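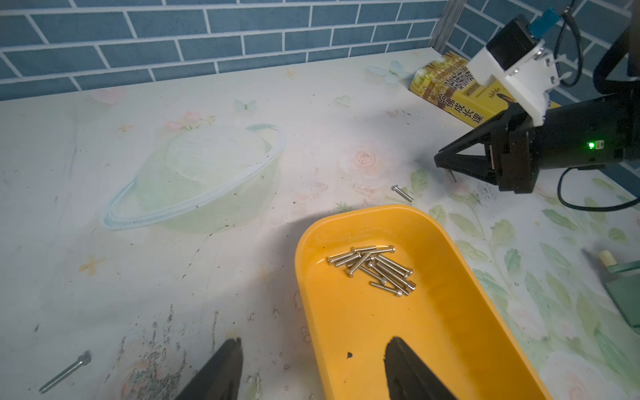
Wrist view from the sorting bench: one arm at the tray of cap-head screws, the second holding a single screw. Thread follows.

1/ The Grondham manipulation group has released the results of its study on two-arm picking of small metal fasteners. The work was led by Genowefa Głowacki and Marisol Salinas, and the written report is dated October 15, 2023.

2/ The question was a narrow one. When screws lie in a jumbled pile, does a policy trained on wrist camera views alone choose a graspable screw as reliably as one that also receives a fixed overhead view?

3/ Shiny parts are a known difficulty. Reflections shift as the gripper moves, and shafts that cross one another are easily read as a single object. Depth readings over the pile were too noisy to use and were left out of both policies.

4/ Training used 1001 demonstrations recorded by operators guiding the arms by hand. The same set was used for both policies — only the camera inputs differed.

5/ Each policy was then tested on 36 pile arrangements that did not appear in training. A trial counted as a success if one screw, and only one, was lifted clear and held upright at the fingertips.

6/ The wrist-only policy failed on 2 of the 36 arrangements. The policy with the overhead view failed on the same number, though on different piles. We do not claim that the two are equivalent on the strength of a test this size.

7/ Loose screws lying on the tabletop were handled separately. Approach angle mattered more there than in the tray, and the report gives those trials their own section. Patterned and marked surfaces were kept in the test program on purpose, as plain backgrounds had flattered our earlier results from August.

8/ Gripper wear was logged throughout. Fingertip condition is recorded for every trial, and we encourage other laboratories to do the same.

9/ The next stage, under the Vostadano project, will look at handing a screw from one arm to the other. Enquiries about the demonstration data may be sent to Marisol Salinas at the Grondham office.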